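Velline extends low-odour wall paint range to rented homes

Arain, December – Paint maker Velline has released a matt wall paint for landlords and letting agents who need to redecorate between tenancies. The product, named Nanard, is sold in 10 colours and replaces the firm's earlier trade emulsion.

Nanard is water-based and is applied in two coats by brush or roller. A second coat may be added after four hours at normal room temperature. New plaster must be sealed with a thinned first coat. 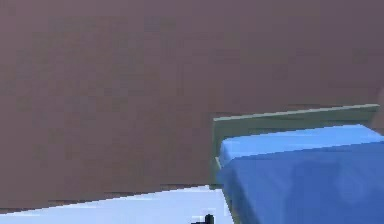

Velline tested the paint over 272 days at its Clukeck site. Painted panels were wiped 600 times with a damp cloth and mild soap, then checked for loss of colour. Of 100 panels, 99 met the firm's limit. The remaining panel had been given a single coat – a fault in preparation – and was kept in the results.

"Most complaints we receive concern marks left by cleaning," said Mateja Obradović, technical manager at Velline. "The binder was changed for that reason. Coverage per litre is the same as before."

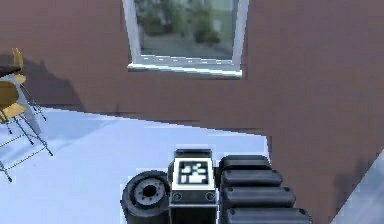 Nanard is supplied in five-litre and ten-litre tubs. Existing trade accounts can order from the Arain depot, with colour cards sent on request. Stocks of the earlier emulsion will be sold until they run out, and its data sheets will stay available from the technical desk.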